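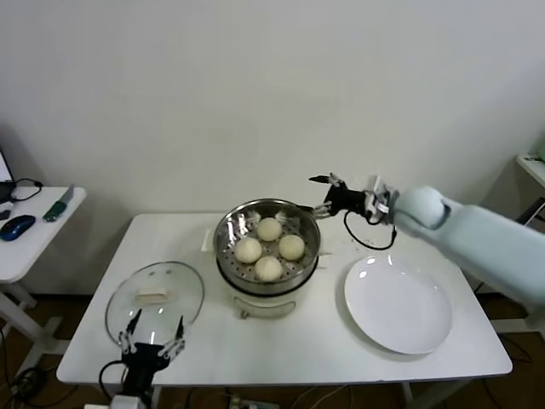 Can you teach two robot arms a kitchen job by showing them the same thing over and over?

Up to a point, and the point depends on how much patience you have and how fussy you are about where the plate goes.

I've spent seven weeks with Clidik, a training kit for two-armed robots put together by Tianyou Dong and Yulan Yan. The method is the one everybody is trying at the moment. A person steers the arms through a job, the software records what the cameras saw and what the joints did, and a model learns to produce the second from the first. You then let go and watch it have a bash on its own.

Clidik's particular idea is that it doesn't treat all of a demonstration as equally worth learning. Most of any recording is an arm swanning through the air, and a model fed on that gets very good at swanning. The kit finds the slow, fiddly moments by looking at joint speed and gives them more weight in training. I had assumed this was a line for the brochure. It is the best thing in the box.

The test job was moving food from a steamer to a plate. It sounds like nothing, and any four-year-old could do it, with some losses. For a gripper it's a nasty little problem: shiny metal, a rim to catch on, soft round things that don't like being pinched. We recorded 1,000 demonstrations, mostly by Guilan Luo, who has steadier hands than I do and less to say about her back.
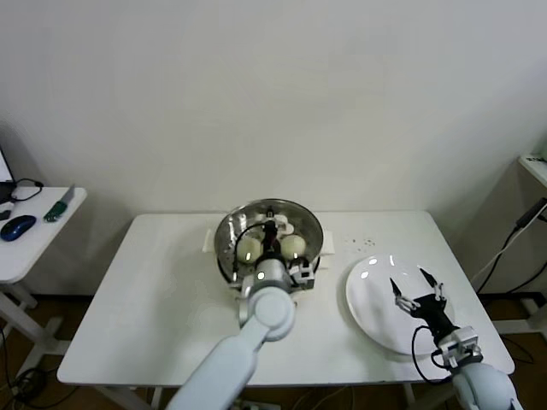 Training itself was dull in the good sense. You point it at the folder, you go home, it's done in the morning. The manual claims you can stop it halfway and pick up where you left off. I managed this once out of three goes, and the other two times it started again from the top without so much as a note of apology.

Now the results. With the weighting switched off, the model would go to the right place, hover, and close its fingers on air with great confidence. With it switched on, the same recordings gave us a clean pick far more often than not. We ran 1,932 trials all told, half each way, and the gap between the two was plain well before lunch on the first day. The weighted version also tried again after a miss. The other one carried its invisible bun to the plate and let go of it, rather tenderly.

Where it falls down is on anything that has moved a lot. Shift the plate by a hand's width and it copes. Swap it to the other side of the table and the arm goes to the old spot and waits for the world to correct itself. Suqin Kong suggested more varied demonstrations, so we went up to 2,208, and it helped with the plate. It did very little for the lid, which I have come to dislike personally.

The wrist camera matters more than I'd have guessed. Turn it off and the last inch of every reach becomes guesswork.

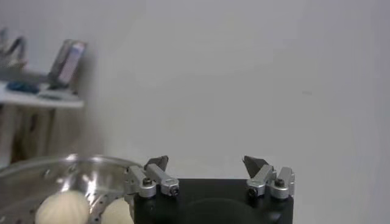 PROS AND CONS

Good: the weighting works, and it's one setting. Recordings are stored in a plain format you can open elsewhere. Replies from Yulan Yan came the same day.

Less good: resuming is a lottery. The manual was plainly written by someone who already knew the answer. Calibrating the cameras took me most of an afternoon, and I had to do it again after I leaned on the table.

Would I keep it? Yes, for short jobs in a spot where the furniture stays put. Anyone hoping for dinner should carry on using tongs.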